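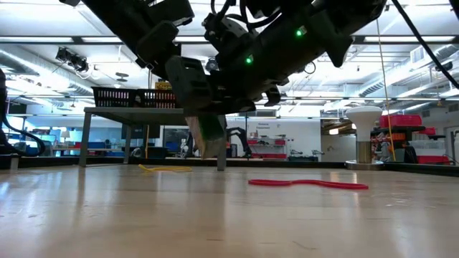
Robot arm holding a block just over the tabletop.

Home Music Testimonies Visits Archive Contact

An afternoon at the Kenska open day

I'd been meaning to get over to Kenska for ages. If you've been reading this blog a while you'll know I keep going on about the Ikesby scene, and how many of the gospel rap records I've loved lately came out of that one converted chapel on the hill. So when they announced an open day in December I booked my bus ticket before I'd even asked my wife (sorry, love).

The bus was late and I walked in at 11 with my coat still buttoned, right in the middle of Dzifa Ofori doing a vocal warm-up with everyone who had shown up. Everyone! Parents, little kids, a man in cycling shorts. She had us humming on one note and then sliding up until half the room cracked, and she laughed and said that was the note she wanted us to remember when we got to the mic booth. I have been singing in church since I was four and I still cracked.

After that we got split into groups and I went with Huw Phillips, the engineer, who took us through the control room. I won't pretend I followed all of it. He played us the song "Carry Me Out" the way it was first recorded, with just a kick drum and Etornam Acheampong's voice, and then brought the choir in a bit at a time. There are 33 voices on the finished version and he had kept every one on its own track, coughs included. You could hear one alto come in early on the second chorus. Somebody asked why he hadn't fixed it and he said she came in early because she meant it. I liked him a lot.
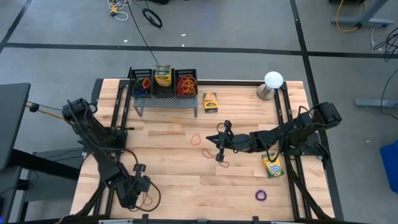
Then came the part I'd really traveled for, which was Etornam talking about how he writes. I've heard him live twice but I'd never heard him just sit and talk. He told us about the two years when he wasn't writing anything, when his brother was in the hospital and he'd stopped going to church and mostly stopped answering his phone. He said he prayed the same four words every night and wouldn't tell us what they were. The first verse he wrote after that was 108 bars long and, in his words, "mostly complaining." He read us some of it off his phone. It was raw and kind of hard to sit through, and the girl next to me was crying by the end – so was I, a bit.

What stayed with me was how plain he was about it. He didn't say the pain went away. He said he finally had somewhere to put it, and he thanked God for that, and then he asked if anyone wanted to try writing four lines before lunch.

So we did. Mine were terrible. I rhymed "grace" with "place" and then, heaven help me, with "space." But a boy from the Saturday group (he can't have been older than twelve) wrote about his grandma's kitchen, and when he read it out Etornam got up and shook his hand.

Lunch was jollof and a tray of empanadas that Maribel Usuga had made, and I went back for more than I'll admit to here. Maribel runs the youth program, and she told me they have nearly 57 kids coming through in a normal month now. When she started they were meeting in her garage with one microphone and a blanket hung up behind it.

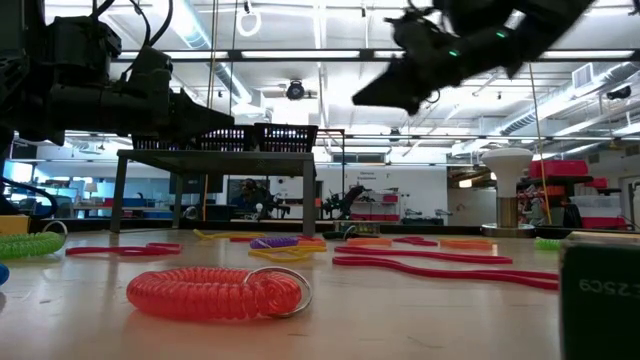 The evening set

I stayed for the concert and I'm so glad I did. Asante opened, and if you haven't heard them yet, go and find the EP. Three sisters, tight harmonies, and then the youngest one starts rapping out of nowhere and the whole place gets on its feet. Urent came on second. I'd only known their slower stuff, so the drums were a surprise (a loud one, I was next to the speaker). Guoqing Pan played keys for both acts and barely looked up the whole night, but listen to what he does under the bridge on "Lamp Oil" and tell me that isn't worship.

Etornam closed with "Carry Me Out" and the choir parts came from us, the crowd, taught to us on the spot by Dzifa. I came in early on the second chorus. I'm going to say I meant it.

They're hoping to do another one in the spring, with a beat-making room for beginners and a longer writing session. Bring a notebook, they ran out of paper. And if you're coming by bus, the last one back leaves from the bottom of the hill, and the stop at the top of the hill only serves the morning route. I found that out in the rain.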